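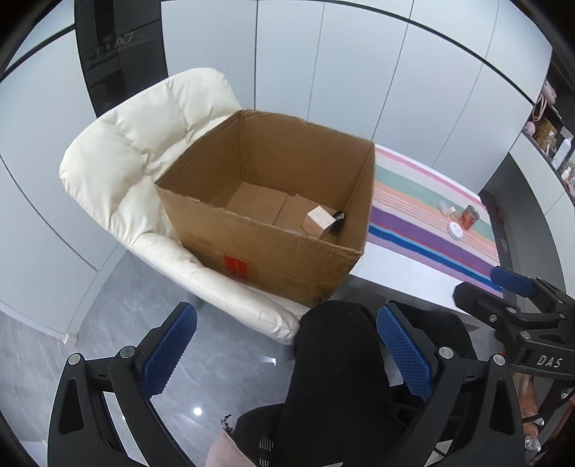

Last updated: November

Ticket: Darkcombe live album, tracks 2 and 4 out of sync with the rest
Opened by: Elin Rosser
Assigned to: Indrek Venckus
Status: closed

Reported problem
Stems from the Dusthorpe show load fine, but on tracks 2 and 4 the synth drifts behind the drums. At the start it lines up. By the last chorus it is late enough to sound like a bad echo. Guitars and vocals are okay.

Log

9:40 Checked session settings. Everything set to 48k. Synth files for tracks 2 and 4 are tagged 44.1k and were converted on import. The other synth files are 48k.

10:15 Re-imported both without conversion. Pitch goes up and it runs fast. So the tag is right and the conversion isn't the cause.

11:05 Asked Halyna how the synth was recorded. She ran it to her own laptop for those two songs after the Tondale stage box dropped its last pair of inputs. No shared clock between the two machines.

11:30 Measured against the synth bleed in the room mics. Late by 2 ms at the first bar of track 4, 50 ms at the end. Steady drift, no jumps.

1:20 Stretched both synth files to match the room mics, pitch locked. Low drone on track 2 got grainy. Redid that one by cutting at the rests and nudging each piece. Sounds clean.

2:45 Small hum at 900 Hz on the laptop files. Narrow notch, left the rest alone.

3:10 Sent new bounces to Elin. Approved. Closing.

Comments

Rimantas Adomaitis: Had the same drift on the Ozoliņš session. Cutting at the rests worked for me too.

Iolo Lewis: Which stretch mode did you use on track 4?

Indrek Venckus: The polyphonic one. The default smeared the attacks.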